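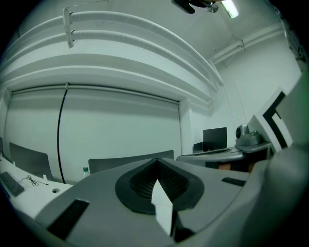 Shanti Dwivedi has used the Gukex hand-held gripper for most of a year, which makes her one of the longer-standing customers of a product that went on general sale only in January. She runs data collection at Janjua, a small firm in Troltdale that prepares training recordings for companies building robot arms. We talked for a little over an hour about what the kit does well, what it costs to keep going and whether she would buy it again.

The Gukex is sold as a kit: the gripper, a camera mount, a charging dock, a set of spare fingers and a year of access to the upload software. Janjua paid $2,788 for each one. A person holds the gripper and does a job with it, and the recording is later used to train an arm fitted with the same fingers.

"We had been doing it the other way, driving an arm by remote control," Dwivedi said. "You get maybe a quarter of the recordings in a day, and the person doing it is worn out by lunch. With the hand-held you pick it up and go. A new hire is useful on the second morning."

Her team works mostly on office and desk tasks. These include plugging in cables, moving bottles and cups, opening drawers and putting keyboards back where they belong. A typical order is 1,000 recordings of one task, spread over as many different rooms as the client will pay for. The rooms matter more than people expect, she said. An arm trained on recordings from one office tends to do badly in the next one, where the desks are a different height and the light comes from somewhere else.

"Clients ask for more recordings when what they need is more rooms. I tell them that at the first meeting. Some of them come back six months later and ask for more rooms."

I asked about weight, which comes up in most user comments on the product. Dwivedi said it is fine for short tasks and tiring for long ones. She limits each person to 25 minutes before a break, and she rotates people between recording and checking. Two of her staff have smaller hands and found the trigger a long reach. Gukex sent a shorter trigger at no charge, but it took five weeks to arrive, and she thinks it should be in the box.

The fingers are the part that wears. Janjua goes through a pair in about a month of steady use, and they lose their grip gradually, so it is easy to miss. "You look at the recordings from Monday and the bottle is held firmly. By the end of the month it's slipping a little every time, and the person has learned to squeeze harder without noticing. Those recordings are no good to the client, because their arm has new fingers on it." Her team now changes them on a fixed date and writes the date on the case.

She was less happy with the software. Uploads fail if the connection drops, and until the summer update a failed upload had to be started over from the beginning. It now picks up where it stopped. The labeling screen is still slow with long recordings, and there is no way to correct a task name on a whole batch. Someone has to open each one. She has asked for this twice.

Calibration takes a few minutes at the start of each session and again in every new room. The manual suggests doing it once a day. Dwivedi does not follow the manual on this point. Large white walls and bare desks give the tracking little to work with, she said, and in plain rooms she has seen the recorded position drift by the width of a finger over one long take. Keeping takes short fixes most of it. She also asks people to look over the first recording in a new room before making any more.

"We lost a whole afternoon learning that. Everybody was working hard, the files looked normal in the list, and when we opened them the path of the hand went through the desk."

Before settling on the Gukex, Janjua spent three weeks with a loaned Hutodby kit, which costs less and is lighter. Dwivedi liked the handle better and said the battery lasted longer. What decided it was the fingers. The Hutodby ones were too wide for cable work, and cable work is close to half of what her clients order. "If you're picking up boxes and cups all day, I'd tell you to look at the Hutodby. It's a good tool. It couldn't get hold of a small plug."

Support has been mixed. Questions sent by email are usually answered the next day, by someone who knows the hardware. Repairs are slower. One gripper went back with a loose finger slide and was gone for 20 days, with no loaner offered. Janjua has since bought a spare, and she advises anyone with deadlines to plan on doing the same and to put it in the budget from the start.

Would she buy it again? Yes, she said, at the current price, for the kind of work her team does. She would not recommend it to a group that wants only a few dozen recordings. The setup and the learning take the same time however many you make, and a group that small would do better to hire the work out. She pointed out that Janjua takes such orders and that I could weigh her advice with that in mind.

Her list for the next version is short. She wants the second trigger in the box, a wear mark on the fingers and batch editing in the software. Gukex has told her the wear mark is being worked on. She has not heard anything about the other two.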